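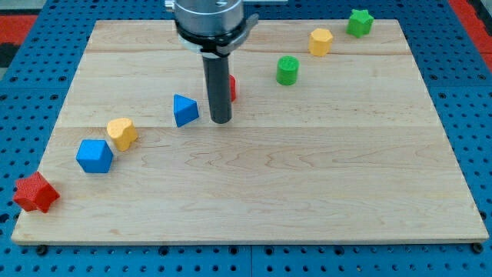

Inport block pushing – data card and tools

Inport is a small set of tools and recordings for language-guided pushing on a tabletop. The arm has one rod as its tool and no fingers, so every task must be solved by pushing the blocks over the wooden board. This file explains what is in the release, how to replay it, and what we know is wrong with it.

What you get

- `episodes/` – 104 recorded episodes, one folder each
- `inport/plan` – the push planner
- `inport/track` – the block tracker, which works on color and outline
- `inport/replay` – a viewer that plays commands and tracker output side by side
- `configs/` – one file for each board setup

The block set

There are eight blocks in four colors, two of each color. A color alone is therefore never enough to name a block, and instructions always use color and shape together, for example "push the green cylinder toward the yellow hexagon" or "bring the blue cube next to the red star". Both red and green have a star, so please check the color field before you merge shape labels.

Episode format

Each episode holds the images, the commanded tip position, the tracker output and the instruction as text. Images are stored at 30 frames per second. The planner runs slower, at 5 Hz, and its last command is repeated until a new one comes. Positions are in the board frame, in meters. The tip height is fixed during a push.

Replay

```
pip install -e .
python -m inport.replay --episode 6 --config configs/relbridge.yaml
```

If the viewer opens but the overlay is shifted, you have most probably loaded the wrong config. The files `relbridge.yaml` and `drirley.yaml` have different camera poses and they can not be exchanged.

Known problems

- When the rod stands in front of a block, the tracker sees only a thin piece of it. It then keeps the last good pose and sets `held = 1`. Do not train on held poses without filtering.
- The heading of the cylinder has no meaning. We write zero.
- Stars can rotate around a point during a push, and the planner underestimates this. We did not yet find a good contact model for it.
- Blocks near the border: the planner refuses any push which would end outside the board. A block that already sticks out over the border is marked `edge`, and only pushes to the inside are allowed.
- Lens calibration was done again in August. Older recordings were converted, but small errors stay in the corners.

Changes

The label checker was rewritten by Zanele Ntuli. The search in the planner comes from our earlier Kurtuluş code, with the grasp part removed.

Contact: Zanele Ntuli, Inport maintainers | © Inport | Back to top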